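Print this page | E-mail this page
Search this site: Enter keyword

Progress Report to the Equipment Fund
Household Handling Project, Kuldale
Reporting period ending September

1. Status of the purchasing plan

The project remains within its approved budget. The award covers two arm units, one mobile base, grippers and a spares allowance. During this period the team was asked to settle the gripper specification before placing the main order, and most of the effort reported below was directed to that question.

Quotations for the arms were received from Szabo and Skerkar. Both suppliers meet the reach requirement. Szabo offers the shorter delivery time, while Skerkar includes training and a second set of fingertips in the base price. A decision on the arms has been held over to the next period so that the gripper findings can be taken into account.

2. Task recordings

Recording of everyday household work by hand continued in a furnished room at Kuldale. The target for the year is 400 sessions, and the sessions completed to date have given the team a workable list of the objects a gripper must manage. Sorting and packing small goods kept in trays and baskets has been given priority, as it places thin packets, soft bags and rigid metal items within a few inches of one another.

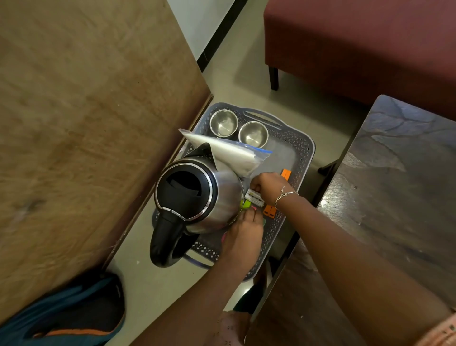

Jade Chisholm wrote in response to the draft of this section that the budget should not assume one gripper for everything. In her view a parallel gripper wide enough for a kettle body will be clumsy with paper packets, and the fund would be better served by paying for a tool changer now than by a second purchase next year. She also asked that the spares line be doubled, as fingertip pads wear quickly on metal edges.

The team accepts the first point. A tool changer has been added to the plan, and the cost has been met by deferring the second wrist camera. The spares line has been raised, though by less than requested, and will be reviewed once wear has been measured on the trial unit.

3. Gripper trial

Nutus has agreed to lend one adaptive gripper for a trial of 12 weeks. The loan carries no charge apart from return shipping. The trial will use a fixed list of 80 objects drawn from the recordings, with flat and flexible items weighted more heavily than in the original proposal.

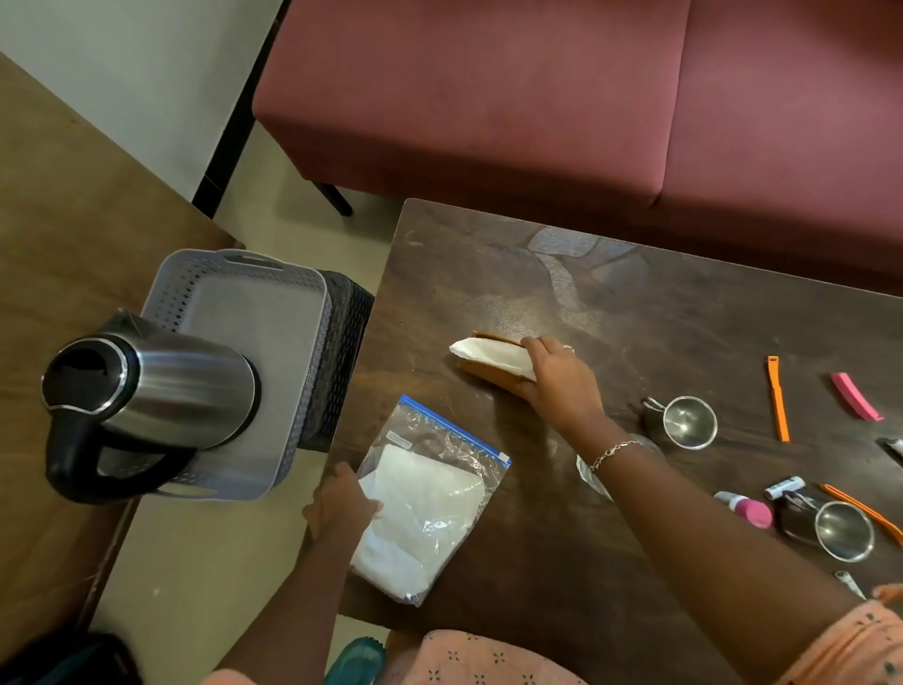 Each object will be attempted from the tabletop and again from inside a container. Results will be scored on whether the item is picked up, held and set down without damage. Items that call for both hands in the recordings will be listed separately – they bear on the case for the second arm, which accounts for the largest single cost in the plan.

4. Matters for the fund's attention

Approval is requested to move the wrist camera money to the tool changer line. No increase in the total award is sought. The electrical work needed for the mobile base charger has been priced by the building office and falls within the installation allowance.

The principal risk is the expiry of the Skerkar quotation before the trial ends. The supplier has been asked for an extension in writing – a reply is pending.

Print this page | E-mail this page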